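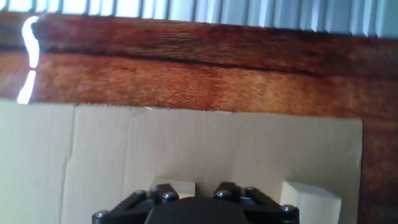 Daylight through the blinds, with dark wood below.

Leave the dog's score out of it

14 July 2026
By the Borkport Dog Sports columnist

Print this article | Email to a friend
Shares: 100 | Comments: 14

My dog scored 1113 on Tuesdays' worth of sleep, two walks and a stolen crumpet. I know this because she wore an Um for a month, and the Um has opinions.

For anyone lucky enough not to train with our club, the Um is an activity collar. It weighs next to nothing, it flashes green, and it awards your dog points for being a dog. Trotting earns points. Rest earns points too, provided it's the right sort of rest. Scratching loses them. At bedtime the app produces a number, and the number goes into the club chat, where it is admired or pitied.

The collars turned up at Borkport in May. By the end of the month half the Novice class was wearing them, and the talk beside the practice ring had changed. We used to complain about the judging, the parking and the state of the weave poles, which is what an agility club is for. Now we complain about recovery ratios. A man with a very nice kelpie told me she couldn't run the jumpers course that evening as she was already over her load. The kelpie was at that moment trying to climb the fence to get to the jumpers course.

I don't want to be unfair to the gadget. Dogs do get overworked, and plenty of us are hopeless at noticing it. A keen dog will run on a sore shoulder until the shoulder gives up, wagging the whole time. If a collar makes one handler stop and have a proper look at how their dog is moving, good on the collar. My quarrel is with what happens to the looking once there's a number to check in its place.
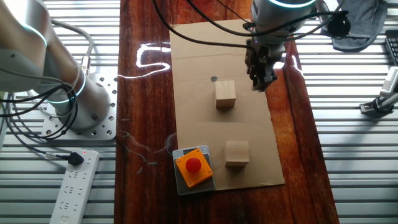 Take the regional trial at Sturkport. I stood at the practice jump for a good while, eating a sausage in bread, and watched handler after handler warm up a dog with their eyes on a phone. One border collie was knocking the bar with her back feet every time she went over. It was obvious from where I stood, and I had sauce on my glasses. Her handler was delighted, having just been told she was in the optimal zone.

Then there's the competitive side, which was always going to arrive in a sport full of people who alphabetise their rosettes. Our chat has a leaderboard now. The current leader is on 1424, and I've met the current leader, and what that dog needs is a lie-down. The club over at Budell has gone further and is talking about a minimum of 500 points a week before you can book ring time. I have known old dogs who wouldn't reach 500 if you tied the collar to a passing bus. Several of them were the best company at any trial in the district, and one or two could still go clear if you didn't rush them at the seesaw.

A club that shuts those dogs out for the sake of an app has muddled up its priorities, and I'd say so at the Budell annual meeting if they hadn't asked me to stop coming.

What I'd like is modest. Wear the collar at home if you enjoy it. Keep it off in the ring (the rules mostly say so already) and leave it off for the warm-up as well. Get a friend to watch your dog over a single jump from the side, and do the same for theirs. Ask your vet about anything you don't like the look of. And take the leaderboard out of the chat, so I can find out when training's been rained off without scrolling past everybody's naps.

My own Um is in the kitchen drawer with the dead batteries. It still sends me a message each night to say that my dog has been unusually inactive. She's at my feet as I write, and she's got mud up to the elbows.

Print this article | Email to a friend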